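Pretend Food and Plate Set, Market Basket Range
Kekdale Play Kitchen

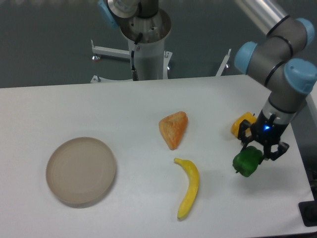
We've been selling play food for longer than I care to add up, and this is still the set I reach for first when a grandparent calls and says, "I just want something she'll play with." You get 15 pieces plus a round beige plate with a low raised rim, so a small cook can carry lunch across the room and lose only a little of it on the way!

The banana and the peppers (one yellow, one green) are the ones families write to us about. The peppers have a nice shine to them, and the green one has a short stem that little fingers love to grab. Then there's the orange wedge – at our house it has been pizza, pie and, for one whole winter, cheese.

Wipe the pieces with a damp cloth and a drop of dish soap, and let them air dry. Please keep them out of the dishwasher. For ages 3 and up.

Item number: 237
Color of plate: beige
Spare pieces: sold singly, ask for Tassanee Wiriya at the order desk

Orders placed before noon go out the same day. The matching Pandgate shopping basket is back in stock in March.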